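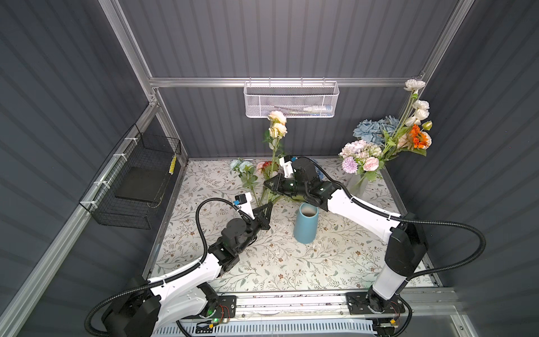

Maureen Tidwell

Getting to the Ketora hot springs without a tour
Speaker notes, Aug 27, 2018

Opening
Say hello, check the back row can hear. Ask who has been to Ketora on a bus tour. Most people see the lower pools, eat lunch and leave. Tonight is for those who want to stay overnight and go on foot to the upper pools.

Getting there
The train stops at Bundent, on the north side of the river. From the station, take the local bus to Jelatell – it leaves from the road behind the market, and the sign is easy to miss. Buy the ticket on board. Have small bills ready.
The road beyond Jelatell is paved as far as the ranger hut. After that it is gravel, and rental companies in Bundent do not cover damage on it. Park at the hut and walk.

The trail
It is six kilometers from the hut to the upper pools. Allow four hours going up with a pack. The first half is forest and mostly shade. The second half is open rock, so start early in summer.
The stairs begin after the footbridge. There are 738 steps, cut by the old mining company to reach the shafts. The handrail is missing in places. Pause here for questions about knees and poles.
Water: fill up at the footbridge. The springs smell of sulfur and are no good for drinking.

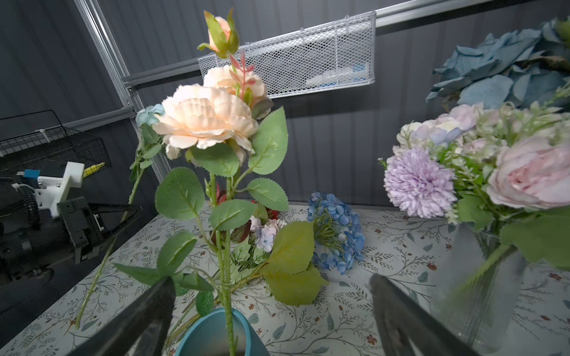
Where to sleep
Fakir is the only village above the bridge. It has four guesthouses, all family run, all cash only. Call ahead. Rooms are plain, with shared bathrooms and a heater you pay for by the night.
Dinner is served early and there is one menu. If you don't eat meat, say so when you book.
Camping is allowed in the field below the village. It is not allowed beside the pools.

When to go
March is my pick. The stairs are clear of snow most years and the tour buses have not started. The catch is that the Jelatell bus runs a short timetable then – read out the return times from the handout.

Questions
Leave the map up on the screen. Handouts are by the door.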